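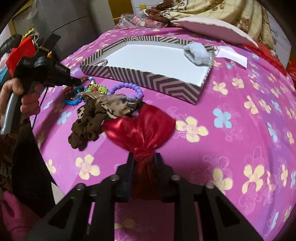 Flerkeck held its open day in Skonunine on Mar 22, 2019, and over 700 people came to see the future of labor. The future was tidying up scrunchies. Visitors took turns with the company's hand-held grippers on a bed with a purple flowered sheet, where a red satin bow got the full squeeze between two dark pads. Each session ran 18 minutes, long enough to develop opinions about beads.

Pons, the firm's software partner, had a slide show next door. It had seats available. 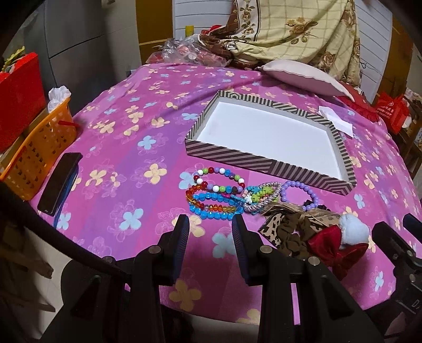
Next stop: Fluvora

The demonstration moves there in September. Entry is free, and the line will probably be long.

Last updated: Mar 22

Contact | © Flerkeck Local News | Back to top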